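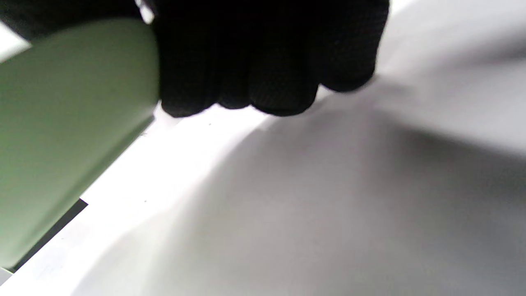 Is the Nimby kit worth renting if you work alone and don't have a lab? For a week or two of tabletop stuff, I'd say go for it, but read the bit about the battery first.

OK so. Quick write up before I have to box it and get it to the drop-off by 5.

The Nimby is the hand-held gripper kit from Skollano. You hold it, do the job with it, it records, and the recordings go off to train an arm. I don't own the arm. Mansa Fiadzo does, and he's paying me for recordings of fiddly household and packing jobs, which is how I ended up with this thing on my table since last Thursday.

Rental was 300 for the 8 days, shipping both ways included. Deposit on top. They want the deposit by card only, which was a pain.

What comes with it: the gripper, a charger, a spare set of finger pads, a calibration card, a case with foam that is cut slightly wrong (the charger brick pops out every single time). The manual is 26 pages and 19 of them are safety and warranty. Setup is two pages. Guess which part I needed.

Setup itself was fine. Pair it, wave it at the calibration card, wait for the beep. First evening it refused to beep at all and I nearly sent it back. Glare off my desk lamp. Moved the lamp, beep. Would of been nice to have that in the manual somewhere.

In the hand — good. Heavier at the front than I'd like, and my wrist knew it by lunch, but the trigger is lovely. Light, no clunk. You can close it a tiny bit and hold there, and that's most of the work when you're picking at thin stuff. The old Drestum I borrowed in January was basically open or shut, so this is a big step up for me.

Finger pads are grippy on smooth things. Less so on anything floppy. Bags, sheeting, film, it all slides around and you end up pinching twice. The spare pads are a softer rubber and did better, so I left those on.

The camera is my main gripe. Contrast. A black knit glove near the gripper goes to almost solid black, you lose where one finger stops and the next starts, and a bright white surface right under the fingertips washes out to nothing. Folds in white sheeting come through soft and gray. Matte green is fine, mid tones in general are fine. There's an exposure slider in the app but it only has three positions and I couldn't tell two of them apart. Close-up focus is so-so as well. Mansa says he can live with it, I'd still want it fixed. If you're buying gloves for this, maybe get gray ones.

The app. It's called Nakpan for some reason, separate company I think. Works, looks ten years old. Uploads resume if your wifi drops — mine does, a lot — so full marks for that. But you can't rename a recording once it's uploaded, so I have a whole bunch sitting there called "test" that are not tests. Name things first. Learn from me.

Battery: bad. Morning session, dead before lunch, charge while I ate, OK again till late afternoon. No swappable pack and it won't record while pluged in. If your getting paid per recording that hurts. I asked support and got a polite reply the same day saying they've heard this before. No mention of a fix.

Support otherwise good. Real person, short emails.

Would I buy one? Not at the price they quoted me, no. Would I rent again, yes, and I've asked for another slot next month if Mansa has more work. Ask for the soft pads up front, they'll put them on for you before it ships.

Right, tape gun. Comments are open if you've used one, especially if you've found a wrist strap that fits the handle.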